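Marking Out Zones on a Work Table with Masking Tape

Contents
What you need
Planning the zones
Cleaning the surface
Setting the baseline
Squaring the other lines
Corners and ends
Pressing down and checking
Upkeep and removal

Last revised 23/02/2026 by Anjana Gamage

Tape is a quick way to divide a table into areas for sorting, packing, cutting or assembly. The lines can be moved when the job changes, and the tabletop is left as it was if the tape is taken up correctly. The method below was written for the shared tables at the Briltham workroom, but it applies to any flat, sealed surface. It does not suit raw wood, waxed wood, fabric or loose veneer.

What you need

Blue masking tape, medium tack
Steel rule or straightedge, at least as long as the shortest side of the table
Framing square or large set square
Soft pencil or chalk
Lint-free cloths
Mild dish soap and water
Craft knife with a fresh blade
Plastic card or rubber roller
Scrap card for cutting on

Choose a tape color that stands out from the table. Blue reads well on brown, gray and white tops. Cream tape is hard to see on pale surfaces, and under a bright lamp it is close to invisible. Use one roll for the whole job, as widths differ slightly between makers even when the label gives the same size.

Planning the zones

Draw the table on paper before cutting any tape. Mark the side where people stand, then mark the zones in the order the work moves. For packing, a simple layout is items waiting on the left, the open box in the middle and finished boxes on the right. Left-handed workers may want this reversed.

Size each zone from the largest thing that will sit in it. Measure the object on both axes and add 5 cm to each. Without that margin, items end up resting on the tape, and the edges of the tape wear quickly.

Not every zone needs four sides. A line can be left out where the table edge already does the job, or where things will be slid in and out all day. Mizanur Saha, who set up the first of our tables, left the front side of each zone open for this reason, and we have kept to that. A zone with two lines and one clear corner is usually enough to show where an object goes.

Decide now whether dimensions are taken to the inside or the outside edge of the tape. Inside is better for most uses. Write the choice on the drawing.

Cleaning the surface

Clear the table completely. Wipe it with a damp cloth and a little dish soap, then again with plain water. Dry it with a second cloth and leave it for 2 hours. Moisture under the tape weakens the bond along the edges first, and those are the parts that catch on sleeves.

If old adhesive is present, remove it before washing. A plastic scraper deals with most of it. Test any solvent on the underside of the table.

Run a hand over the dry surface. Any grit that can be felt will show as a bump in the line.

Setting the baseline

The baseline is the longest strip in the layout. All other lines are measured from it, so it should be placed first and checked before anything else is cut.

1. Measure in from the front edge of the table at both ends and make a small pencil mark at each.
2. Lay the straightedge across the marks. Add a light tick every 30 cm or so between them.
3. Unroll enough tape to cover the full length plus a hand's width at each end.
4. Stick one end down just past the first mark.
5. Hold the roll low and keep the tape straight but not tight. Stretched tape shrinks back over the following hours and lifts at the ends.
6. Lower the tape onto the ticks, working from the fixed end.
7. Smooth it with one finger along the center. Do not press the edges yet.

On a long run it is easier with two people, one holding the roll and the other sighting down the line. A small wander of a millimeter or two does no harm in a sorting layout. For a cutting or measuring layout, lift the strip and lay it again.

Squaring the other lines

Place the short arm of the square against the inside edge of the baseline. Mark the new line at two points, as far apart as the square allows. Extend it with the straightedge if needed.

Check any closed rectangle by measuring both diagonals. If they match, the corners are square. On the Briltham tables the main zone is 70 cm deep and 135 cm wide, and we accept a difference of 5 mm between diagonals.

Corners and ends

Corners can be overlapped or butted. Overlapping is faster and holds better. Run the second strip fully across the first, then trim it flush with the outer edge. Trim on scrap card before laying the strip where possible. A blade used directly on the table will mark it.

Ends that stop in open space need more care than corners.
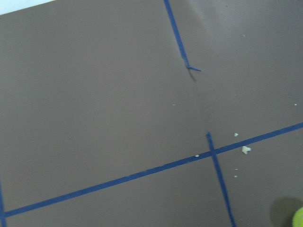
Cut each free end square with the knife or with scissors. A torn end has a ragged edge and less of it bonds. Check that the last few centimeters have not doubled under or twisted to one side. If they have, do not try to unfold them. The adhesive has usually picked up dust or stuck to itself, and it will lift again. Cut back to flat tape and add a short patch over the end if the line is now too short.

For lines that get heavy use, place a small cross strip over the free end, at right angles to the line. Janaka Barua prefers to round the two corners of the end with scissors, which also works and looks neater.

Pressing down and checking

Once all lines are in place, press them down with the plastic card or roller. Work from the middle of each strip toward its ends, then go along both edges. Use firm, even pressure.

Look across the table from a low angle with a lamp on the far side. Raised tape casts a small shadow that is hard to see from directly overhead. Press or replace any section that shows one.

Erase the remaining pencil ticks. Put the largest object in each zone and confirm that it clears the tape on all marked sides.

Upkeep and removal

Inspect the ends weekly. Replace single strips as they wear, using the neighboring lines as a guide. Avoid laying new tape over old, which creates a ridge.

Follow the maker's limit for how long the tape may stay down, and count from the day it was laid. Tables in direct sun need changing sooner. Layouts we put down in April come up well before the warm months.

To remove a strip, lift one end and pull it back slowly over itself, low and close to the surface. If it starts to tear, switch to the other end. Wash the table with soap and water before marking it again.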